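Community Notes | Food & Drink
2 min read

Drinks run for the Nirnstead fall picnic

The green tea is bought. Naveed Butt took the list to the supermarket this week and filled most of a cart with bottles, which should cover the main lunch table and the walkers' rest stop. In April we ran out before the second group got back, so the order is bigger this time.

Anyone doing a similar run should lay the bottles on their sides once the bottom of the cart is covered. Check that each cap is tight, and keep cartons to one side so they don't get crushed. Two carts are easier to steer than one very full one.

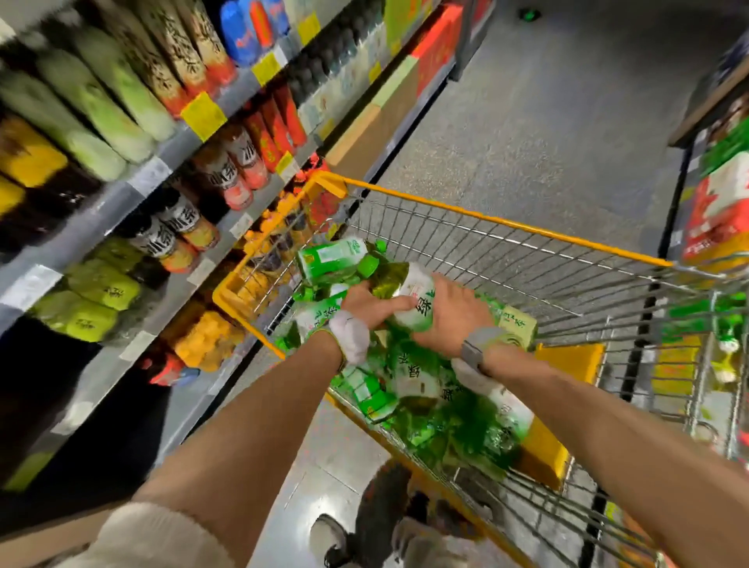
Green tea going into the cart for the picnic.

We have 342 people signed up, almost all of them staying for lunch. Water and juice are still to come, and 28 families have offered to bring a dish. Please label yours with the main ingredients.

Bottles will be stored at the Kiani Street hall until the morning of the picnic. If you can lend a cooler, leave your name at the front desk by Oct 13, 2026. Coolers can be picked up again after cleanup.

Get the newsletter in your inbox. You can unsubscribe at any time.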